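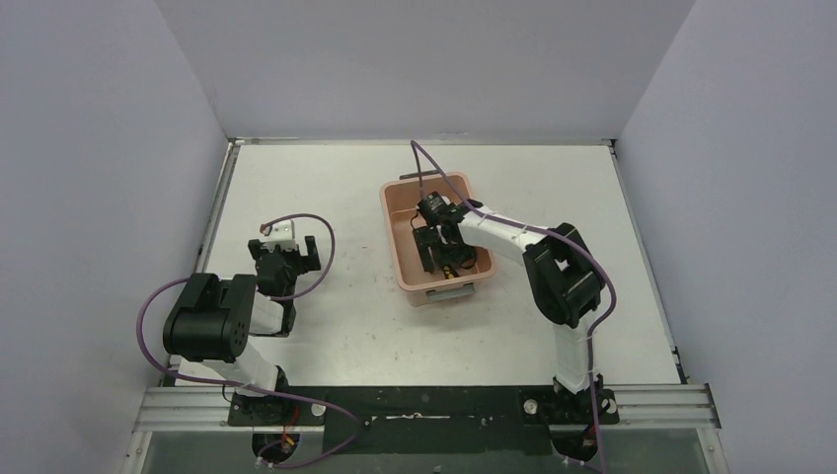 This page was last changed in October by Raimo Juntunen

Print this page | E-mail this page | Share (16) | Comments (5)

Handled bin

A handled bin (also tote bin, carry bin, odds bin, or in some families simply "the box") is an open, deep container, usually of plastic, with a handle at each of its two short ends. It is used in homes, workshops, schools and offices for keeping small or awkward things together and for carrying them from one place to another. In British use the word "bin" on its own generally means the one the rubbish goes into, and a good deal of confusion has come of this over the years, so shops tend to add a word in front of it: storage bin, toy bin, cable bin and so on. The present article deals with bins meant for things people want to keep, or at any rate haven't yet decided to part with.

Form

The usual shape is a rectangle with rounded corners, a little narrower at the bottom than at the top so that empty ones will sit inside one another. The rim is made thick, or is rolled over on itself, and this does a great deal for the strength of the whole thing. A plastic wall by itself bends quite easily under the hand, as anyone will know who has tried to lift a full washing-up bowl by one side, and the rim holds the walls to their shape when there is weight inside. Rounded corners are easier to wipe out than sharp ones, and they are kinder to hips and shins in a narrow hallway.

The handles may be moulded in one piece with the rim, cut through the wall as a slot, or made separately and fixed on. Separate handles are often in a different colour from the body, with greys and whites the most common. The salmon-pink bin at the head of this article has grey handles on its short ends, the lighter of them hanging against the outside of the bin. A handle that hangs down has the advantage of staying out of the way when the bin goes under a shelf. One that stands up is quicker to find with the hand, and is generally preferred by people who carry their bins about a lot, and by those whose fingers are no longer as nimble as they were.

Lids are a separate matter. Many bins are sold with one and many more end up without one, the lid having been put somewhere safe. A bin used daily is nearly always kept open. Where a lid is used, it is worth choosing one that lies flat, as bins will sooner or later be stacked whether or not the household intended it.

Colour

Plain bins in white and clear plastic are easy to match with later purchases and are widely sold. Coloured ones have their own following, and there is a real use in them, for a person can be sent to fetch "the pink one" from the top of a wardrobe without any further explanation. In larger households a colour is sometimes given to each member of the family, or to each kind of thing. The older Brilow method of tidying, described further down, depends wholly on this.

The inside colour matters more than people expect when they are choosing in a shop. Dark leads and black plugs stand out well against a pale or rosy floor, and are a trial to find in a black or navy bin, particularly in a cupboard with a poor light. For sewing things, where the contents are of every colour there is, a plain white inside is commonly advised.

Contents

Almost anything may be kept in a handled bin, and almost everything is. The most familiar sorts in the home are toys, shoes, cleaning cloths, gardening gloves, craft materials, and the mixed company of leads, adaptors, small tools and parts that gathers in any house where people own things with plugs on them. This last sort is known as an odds bin. It differs from the others in that few of its contents were put there by plan. They arrive one at a time and stay.

Objects in an odds bin very seldom spread themselves evenly. They collect towards one end or one corner and leave the rest of the floor bare, as in the illustration, where the darker things have gathered to one side with a thin black cable curving in a loop in the corner, and a small black and yellow object close by the wall. Several causes are given for this. A bin carried with one end lower than the other will shift its load to the lower end. A bin that is always used from the same side fills on that side first, in the same way that a coat hook nearest the door gets all the coats. Cables play their part as well, for a loop of cable will catch hold of its neighbours and draw them together into a clump, and a clump, once formed, tends to be moved about in one piece.

Whether the bare part of the floor should be put to use is a point on which tidy people differ. Some see it as room going to waste. Others like to leave it, and find that a clear patch gives them somewhere to push things while they look for what they came for. The Lotance household leaflets, which were handed out free with their larger bins and are still found folded up in the bottoms of them, came down firmly on the second side and suggested that a bin be called full once its contents reached halfway up the wall.

Methods of sorting

Tipping out. The whole bin is emptied on to a table or a sheet, everything is looked at, and what is wanted goes back. It is thorough and rather noisy, and it needs a good clear stretch of time. A light-coloured table top is a help. Sorters are usually told to begin with the largest things, and to leave screws and other very small parts to the end, when they can be swept into a saucer together.

Picking over. Things are lifted out singly, from the top, without emptying the bin. This is the gentler way and suits a person who has only ten minutes while the kettle boils and the tea brews. Its weakness is that the bottom layer may not be reached for years on end. Picking over goes best with the bin turned a little at an angle to the person working, so that the hand comes in over a long side and has the full depth in front of it.

The Brilow method. Named after the town of Brilow, where it was taught at evening classes, this uses 3 bins of different colours set side by side. The first is for things that have a known use, the second for things that belong to some other object in the house, and the third for everything that no member of the family can put a name to. The third bin is closed up and put away. If no one has gone looking in it by the following October, the contents are passed on or recycled. Supporters of the method are devoted to it. Its critics say that the third bin is opened almost at once by whichever person was out of the house when the sorting was done.

Cables

Leads and cables are the hardest of the common contents to keep in order and have a small body of advice all to themselves. A cable should be wound in loose loops of an even size, following the curve it already seems to want, and held with a soft tie or a strip of cloth. Winding tightly round the hand or the plug strains the wire just where it enters the plug, which is also where most cables fail. Looped cables may be laid flat on the floor of the bin or stood on edge like plates in a rack. Standing them up takes more care at first but allows each to be drawn out without disturbing the rest.

Labels are a great kindness to one's future self. A bit of masking tape folded over the lead, with the name of whatever it belongs to written on both sides, is enough for most purposes. Jeker, in the booklet on household order that is quoted on so many pages of this kind, recommends writing the room as well, so that "lamp" becomes "lamp, back bedroom", and anybody who has stood with four unmarked lamp leads in hand will see the sense in it. Anything with a battery in it is better kept apart from loose metal parts, and a lead with cracked or worn covering shouldn't go back into the bin at all.

Care and cleaning

Plastic bins ask for very little. Warm water with a drop of washing-up liquid, a soft cloth, and a rinse will deal with ordinary dust and the grey marks left by rubber and cable coverings. Scouring pads dull the surface and leave fine scratches that hold dirt afterwards. The fold under the rim and the places where the handles join are the parts most often missed, and an old toothbrush is the right tool for both. The bin is best left to dry upside down across two wooden spoons or something of the kind, with air going underneath.

Strong sun through a window will fade pinks and reds sooner than most other colours and can make some plastics brittle in time. A crack generally begins at a handle. Small cracks can be held for a while with tape on the outside, though a bin with a cracked handle should be lifted from beneath with both hands and given lighter work.

Choosing a size

The sensible rule is to think of the load before the room it takes up. A bin that fits beautifully into the alcove and can't be lifted out of it once filled is no great help to anyone. For odds and ends a depth that lets the fingertips touch the floor of the bin while the elbow stays above the rim is found comfortable by most people. For toys the depth may be less, so that small children can see in and reach in without toppling after the thing they want. Long bins are good for tools, and squarer ones for wool and fabric.

The Sjöberg catalogue listed 115 bins and boxes in its fullest year, a number which must have made choosing very difficult indeed, though the handled types took up only a few of its pages. Collectors of older household plastic look out for the ones with both original handles, as these are the parts most often lost.

See also

Basket
Cable tidy
Crate
Drawer divider
Toy box
Washing-up bowl

Share (16) | Comments (5) | Print this page | E-mail this page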